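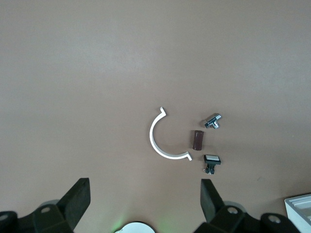

My first week at Nistby Road School I was put in Trosia, which I thought was an illness. It was one of the four houses (the others were Simões, Vutomitz and one named after a river) and you got a yellow ribbon and were told to be proud of it. I asked the girl next to me who Trosia was and she said it was a place, or a boat. She'd been there two years.

Simões at least had a portrait. He hung outside the head's office with a beard and a fern, and under him it said he had founded the school with seven pupils and his own money. We had to learn a poem he'd written for his niece, all about a snail who goes to a wedding, fourteen verses, and every May the smallest child in the school had to stand on a box and say the whole thing to the parents.

You can guess who was the smallest child in the school.

I was nine, mind you! There were six-year-olds in that building and I was shorter than every one of them. Mr Antunes lined us up against the wall bars in the gym, put a ruler flat across our heads, and sort of sighed. "Well, it's you," he said. Abílio Antunes, his name was, we knew because it was on his lunch tin. He taught us nature and singing and he walked us down to the canal in all weathers to look at beetles.

I learnt that poem everywhere. In the bath, on the bus, behind the coats. My nan held the book and wouldn't let me off so much as an "and". The trouble was verse nine, where the snail meets the bishop, because it starts nearly the same as verse four, where he meets the thrush, and if you weren't careful you went from the bishop straight back to the thrush and round again. I did it at breakfast one morning and got to the bishop three times before Nan put her hand over my mouth.

So the day comes. Box, parents, yellow ribbon, new socks. I get through the garden gate and the rain and the thrush, lovely, I can see Nan moving her lips, and then up comes the bishop and off I go, straight back to verse five. I knew I'd done it. I could feel it happening, like when you've let go of a plate. And I couldn't stop, so I just kept on, through the puddle and the lettuce and the old blind mole, and there was the bishop again, waiting.

I looked at Mr Antunes. He was at the piano with his hands in his lap. He didn't mouth the line or anything, he just played one note, quite low, and left it there, and for some reason out came the right words, the gold ring and the candle and all the rest of it, right to the end. People clapped for ages. I think they were glad to be let out.

Afterwards a man in a brown suit told Nan it was longer than he remembered.

I went back for the sale, Friday, January 3, 2020, when they were clearing the building. Everything had a sticker on it. Simões was leaning against a radiator, fern and all, and a woman with a clipboard wanted 700 for him, frame included. I said I'd only come for the box. She didn't know about any box. We found it in the end under the gym stage with a load of skittles in it, and she let me have it for nothing, and I carried it home on the bus on my knees going thrush, puddle, lettuce, mole.

Nistby Road Old Pupils' Pages | Stories and memories | Contact the editor | © Nistby Road Old Pupils | Back to top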